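Prunerell Bin Picking Software
Progress report for the July funding period
Submitted to Visser, September 4, 2024

Where we stand

The short version is that the software is better than it was in the spring and not as good as the last report made it sound. We were asked to replace the old grasp planner with the Cestum planner and to show that it copes with mixed objects. The first part is done. The second part I would call open.

Grasp planning

We logged 2837 planned grasps in the period. Of these, 853 were thrown out by our own collision check before the arm moved. Cestum's notes call this "conservative behaviour". I call it a planner that proposes grasps through the bin wall and leaves the checker to clean up. Raising the wall margin brought the rejections down, but it also made the planner ignore anything lying close to the sides, and I have put the margin back.

Perception

Flat parts are found reliably. Round ones are not. The confidence score is no help here: it stays high when the pose is wrong, and I would not base a milestone on it. The Mastico calibration tool saves time on set-up, though we have had to patch it 3 times and none of the patches has been accepted upstream.

Current test set

The tests use a mixed bin. The grasp target below is the orange part with two holes, which gives the planner a clear long axis to work with. The peach-like ball and the round blue object are harder for it.
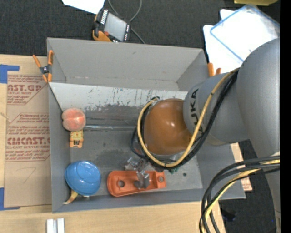
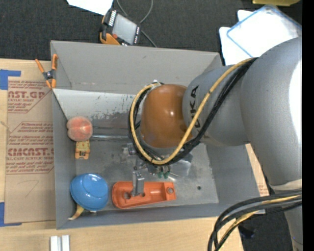
Open problems

21 tickets remain open against the motion layer. Most are small. The one that worries me is the replanning delay when a grasp is refused at the last moment, as we still can't reproduce it on demand.

Request

We ask that the mixed-object milestone be moved to the next period and that the success measure be rewritten. As worded, it counts a planned grasp as a success whether or not anything is lifted. We would pass it today, and it would tell you very little.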